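Paper, Tape and the Order of Folding

Ingeborg Koller has run the packing room at Folavmont for long enough to have opinions on the grain direction of kraft paper. The firm ships replacement parts for old clocks and measuring instruments, most of them in small flat parcels, and the room where they are wrapped holds two tables, a rack of sheet stock and a shelf of tape. I asked her to start with the material.

"Paper has a stiff way and an easy way," she said. "You take a sheet, you bend it over without creasing it, then you turn it a quarter and do the same. One of them pushes back less. Your long fold goes there."

The sheets are cut from a roll 600 millimeters wide. Koller cuts by the length of the item, allowing twice its thickness plus a fixed overlap of 33 millimeters. She arrived at the overlap by trial. A narrower one left the tape carrying the whole load at the seam, and a wider one made a ridge that caught on the sorting belts.

Most returned parcels, she said, fail at an edge. The middle of the sheet is rarely the problem. "People look at a torn parcel and order heavier paper. Then they get heavier paper with the same bad edge."

Her instruction to new staff is to tape the first edge before anything is tightened. The sheet is held down at both sides, the tape is laid along the edge, and only then is the paper brought up and over. Pulling the paper tight first puts a bow in the edge, and tape laid on a bowed edge wrinkles.

"A wrinkle is a channel," Koller said. "Dust goes in, damp goes in, and it lifts from there."

She uses clear packing tape for nearly everything. Water-activated paper tape holds better on kraft, in her view, but it needs a dispenser and a steady pace of work, and her room handles orders in bursts. Clear tape can be used straight off the roll, with a thumb through the core to control it.
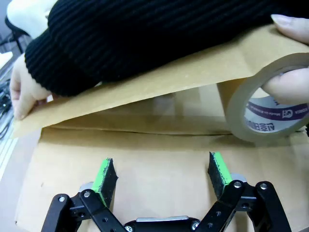 Corina Schnyder disagrees on the tape. She considers paper tape worth the dispenser even for a short run, and holds that clear film on kraft only ever grips the top fibers, so that a parcel left in a cold van can shed its seam with a skin of brown fuzz attached. She would also like to see a parcel go out that can be recycled in one piece.

Koller had heard the argument before and accepted part of it. "The fibers do pull. I've seen it. But that happens when the tape has been laid and not rubbed down. You press from the center out, with the flat of a fingernail or a bone folder, and you do it twice." On recycling she was more ready to give way, and she has asked Plattner for a price on a bench dispenser. The quote had not come when we spoke.

We moved on to corners. Koller folds the ends of a flat parcel as a pair of triangles, sides in first, then the lower flap up and the upper flap down over it. The upper flap goes last so that the open edge faces down when the parcel stands on a shelf. She does not tape the triangles themselves.

"You see parcels with tape on every fold. It looks careful. It makes the corner stiff, and a stiff corner splits when it's dropped."

The heaviest item she wraps in paper alone is a brass dial plate from an 1865 regulator pattern, which gets an inner sheet, a board on each face and an outer sheet with the grain turned across the first. Anything heavier goes in a carton.

I asked what she would change about the room. She wanted the tables raised, and she wanted the roll rack moved to the left wall so that a cut sheet could be drawn across without being turned.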